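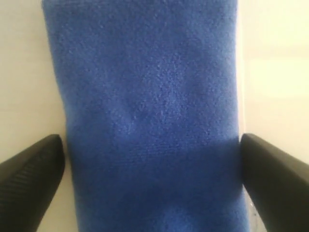

Towel folding by remote control – how many demos before training?

I've got two arms and a blue cloth, and I'm driving both through the follow-along controllers. I have 201 runs saved and the policy still dithers at the first fold. Keep going, or start over? 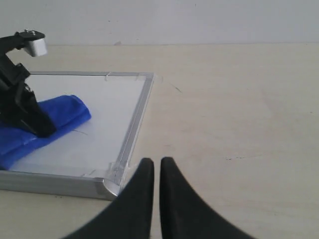
One arm down on the cloth, tray taped at the corner.

milusora
Start over, sorry! I did 1000 sloppy ones and they taught it to be sloppy. Pick one grasp spot and go there every single time – no hunting around.

Lamont
just record more

batinar7
Check your pauses first. I used to stop and think mid-fold, and the robot learned to stop too.

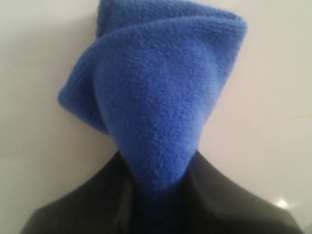 Trim those bits out, retrain, and only then record more. Lifting slowly helped me a lot as well.

Contact | © Coremby Help | Back to top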